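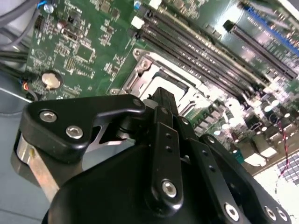 Issue #18

Gripper stops short / drifts left over CPU socket

Status: open
Opened by: Callum Lockwood
Project: Drirniden (board service challenge, student team)
Component: wrist, gripper, approach routine
Priority: high, demo is in October

What happens
Arm goes to the pre-grasp pose over the socket fine. On the last bit of the descent the fingers end up at the bottom edge of the socket instead of over the middle. Every run. Not random, always the same side. Socket empty, latch up, so nothing to hit yet, but with a dummy CPU in the fingers we'd be putting it down on the frame.

Expected
Fingers centered over the socket, stop 15 mm above, wait for go.

Setup
Practice server board, still in its chassis. Evex controller, stock firmware. Gripper is our own build, black links, hex socket screws. Calibration from the start of term, not redone after the finger swap (I know).

Steps
1. Home arm
2. Load socket_approach
3. Run at 12 percent speed
4. Watch it go to the wrong place

----

Comment, Callum, 4:10 pm
First guess was the board moved. Pushed it back against the stops, reran. Same. Put a strip of tape along the chassis edge so we can tell if it creeps. Leave the tape on please.

Comment, Callum, 4:25 pm
Second guess was a loose finger. Went over all the screws on both links and the left bracket with the hex key. One on the right link took maybe an eighth of a turn, rest were tight. Reran, no change. So not that, or not only that.

Comment, Callum, 4:50 pm
Checked the tool offset in the config. It still has the OLD finger length!! New links are longer and we never put the new number in. Changed it, saved, reran. Height is right now. Still low on the socket though, so there's two problems here. Splitting the height one off as done.

Comment, Dunmore bench
Did you power cycle after saving? Config only gets read at boot on ours. We lost a whole afternoon to that.

Comment, Callum, 5:05 pm
Yes. Power cycled twice. Height fix stuck so it's reading the file.

Comment, Dunmore bench
Then look at the board angle. Ours came out sideways when the rotation was zero in the template and the board wasn't square to the arm.

Comment, Callum, 5:20 pm
OK this looks like it. Board sits at a steep diagonal in the wrist view and the template has rotation 0. So it's moving "up" in its own idea of up, and the socket isn't there. The memory slots give a nice long straight line right beside the socket, going to try getting the angle off those instead of the board edge. Board edge is useless, half of it has cables over it.

Comment, Callum, 5:45 pm
Partly works. Line fit grabs the memory slots most of the time. Sometimes it jumps to the expansion slots, they run parallel so the angle is okay but the distance is way off. Glare at the blue one doesn't help, it washes out and the fit gets a short piece. Logged 1,452 fits while the arm held still and the angle is steady, it's the position that hops between two values.

Ideas, in the order I'd try them
- crop the search area to the socket side of the memory slots
- turn the bench lamp so it isn't pointing stright at the slots
- use the coin cell as a second reference. Round, silver, easy to find, fixed spot relative to the socket
- re-do hand-eye calibration from scratch (have to do this anyway)

Comment, Cinthorpe
+1 for the coin cell. Careful with screw heads though, our circle finder liked those better than the battery until we set a minimum radius.

Comment, Callum, 6:15 pm
Good point, there's our own gripper screws in view as well. Will mask out the lower half where the fingers are, then min radius.

Lamp moved. Seems better, haven't logged it properly.

Also for whoever has the next bench slot: there's a twisted red and black pair running down across the right side of the board. Tie it back before you open the fingers wide. And do NOT run this with anything in the fingers till the calibration is done. Empty only.

To do before close
[x] new finger length in config
[x] screws checked
[x] lamp moved
[ ] crop search area
[ ] mask lower half, coin cell reference, min radius
[ ] hand-eye calibration, new fingers
[ ] ten clean approaches in a row, empty
[ ] same again with dummy CPU

Branch is angle-from-slots, pushed, not merged. It has a debug print in the main loop that I'll take out tomorow. Leaving this open.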